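Compte rendu de la réunion d'équipe - projet Hallerine, collecte des exemples
2020-04-28

Présents : Digby Harawira, Ebony Katene, Ngaio Tomoana, Kaj Thoroddsen (par téléphone, avec une ligne affreuse), et moi, Keith Hinds, qui tiens la plume une fois de plus.
Excusés : les collègues de Bevham, en déménagement.

1. Compte rendu précédent

Adopté sans changement, à part une faute que Ngaio m'a signalée dans le nom du client. C'est bien Celtesberg avec un « t », je corrige dans le dossier partagé.

2. Où en est la collecte

Ebony a commencé par les chiffres, parce que tout le monde les attendait. On a 128 démonstrations complètes d'insertion de barrette mémoire, téléopérées du début à la fin, et 23 autres qu'elle a mises de côté parce que l'opérateur a lâché la commande ou repris sa prise en cours de route. On a discuté un bon moment de ces 23-là. Digby voudrait les jeter. Moi je les garderais volontiers, au moins celles où la reprise est propre : si le modèle ne voit jamais quelqu'un se rattraper, je ne vois pas bien comment il apprendrait à le faire ! Kaj était plutôt de mon avis, pour autant que j'aie compris entre deux coupures.

On a fini par s'entendre : Ebony les garde dans un dossier à part, avec une étiquette « reprise », et on entraînera une fois avec et une fois sans. Pas de décision définitive avant d'avoir comparé les deux.

Ngaio a ensuite montré des vues de la caméra du poignet, pour qu'on parle tous de la même chose quand on dit « approche » et « alignement » (ce n'était pas le cas, on s'en est rendu compte assez vite).

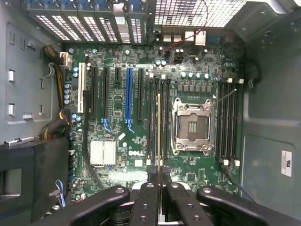 Vue de la caméra du poignet : barrette tenue à la verticale, à gauche du socket, dans la tour Dell.

Longue discussion à partir de cette vue. Digby fait remarquer que la barrette, vue comme ça par la tranche, n'est plus qu'un trait fin, et qu'il ne faut pas compter sur cette seule caméra pour juger de l'inclinaison. Il a raison, je crois. Ngaio répond que la position par rapport aux slots noirs se lit plutôt bien, surtout avec les loquets blancs aux deux bouts, qui font de bons repères. On garde donc la caméra du poignet pour l'alignement et on ajoute la vue de côté pour l'angle. Kaj doit vérifier que les deux flux sont bien synchronisés, il avait un doute là-dessus.

Autre point soulevé par Ebony : la lumière qui passe par la grille du ventilateur et par les caches perforés à l'arrière. Ça fait des zones très claires en haut de l'image, et l'exposition automatique risque de suivre. Je propose de la bloquer pendant toute une série. Adopté, avec une réserve de Digby qui préférerait qu'on laisse un peu de variation d'une série à l'autre - on peut faire les deux, on fixe pour la série et on change entre les séries.

3. Deux banques de slots

Il y a quatre slots de chaque côté du socket, et jusqu'ici tout le monde a visé la banque de gauche. Je plaide coupable, c'est plus confortable pour le bras. Du coup on n'a rien, mais rien du tout, à droite. Ngaio pense que le modèle va apprendre « va à gauche » au lieu d'apprendre à chercher un slot, et personne autour de la table n'a voulu parier le contraire.

Ebony prépare donc un tirage au sort : l'opérateur reçoit le numéro du slot juste avant de commencer, et il n'a pas le droit de négocier (elle me regardait en disant ça). La première série à droite sera courte, 19 démonstrations, le temps de voir si le bras passe sans gêner les câbles.

4. Consignes aux opérateurs

On a relu la feuille de consignes ensemble. Elle était trop longue, j'en conviens, c'est moi qui l'avais écrite. On garde ceci :

Saisir la barrette par le bord supérieur, jamais par les contacts.
Marquer un arrêt au-dessus du slot avant de descendre.
Ne pas forcer. Si ça résiste, remonter et noter « résistance » dans le champ libre.
Regarder où sont les câbles avant chaque série et les remettre en place au besoin.
Dire à voix haute le début et la fin de chaque essai.

Kaj demandait qu'on ajoute une durée maximale par essai. On n'était pas d'accord, on en reparle. Digby craint que les gens se dépêchent, et une démonstration pressée ne vaut pas grand-chose pour nous.

5. Annotation

Avec l'outil Hoani, Ngaio découpe chaque essai en 5 phases : saisie, transport, alignement, insertion, retrait. La frontière entre alignement et insertion reste floue. Elle et Ebony ont annoté les mêmes essais chacune de leur côté et elles ne coupent pas au même endroit ! On a essayé plusieurs définitions, et celle qui a survécu est la plus simple : l'insertion commence au premier contact avec le slot, lu sur le capteur d'effort et pas sur l'image. Ngaio reprend les essais déjà annotés avec cette règle.

6. Divers

Celtesberg voudrait une démonstration en juin. J'ai répondu oui pour montrer la collecte, et rien promis pour le reste. Digby aurait aimé que je le consulte avant, c'est noté.

Il nous faut des barrettes de rechange, celles qu'on utilise ont beaucoup servi. Kaj se renseigne.

À faire
Ebony : dossier « reprise », tirage au sort des slots, première série à droite.
Ngaio : règle du premier contact, reprise des annotations.
Kaj : synchronisation des deux caméras, barrettes de rechange.
Digby : fixation de la caméra de côté.
Keith : feuille de consignes raccourcie, courrier à Celtesberg.

Prochaine réunion dès que la série de droite est enregistrée, Ebony enverra l'invitation.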